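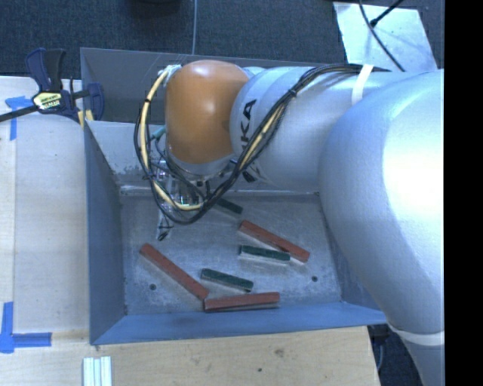

Beryl Furnival
Stores and Records Officer, Murnby Technical Institute

Requesting and returning items from the departmental store

The store holds 2,564 catalogued items for use by teaching staff and registered students. The procedure below applies to all loans with effect from May and replaces the printed sheet formerly kept at the counter.

Before you begin

You will need your staff or student number and the catalogue number of each item. Catalogue numbers can be found in the store register, which is open to all users on the Institute network. Students must also have the name of the member of staff supervising their work.

Making a request

1. Open the register and search by name or catalogue number.
2. Check that the status reads "Available". Items marked "Held" are already promised to another user.
3. Enter the start and end dates of the loan. The longest period for a first loan is two weeks.
4. Submit the request. Those received by noon on Thursday will be ready for the following week.

Requests for more than six items should be made on Form 106, signed by the head of section.

Collecting

Collect items from the counter in Room 340. Check each one against the loan slip before signing, and report any missing part at once. The signed slip is the only record of condition on issue.

Extending a loan

A loan may be extended once, for one week, provided no other user has asked for the item. Apply in the register before the end date.

Returning

Return items to the same counter with their cases, leads and manuals. Please do not leave them outside the door or pass them directly to another user. Staff will close the loan in the register, and a receipt will be sent by email.

Loss or damage should be reported on Form 107.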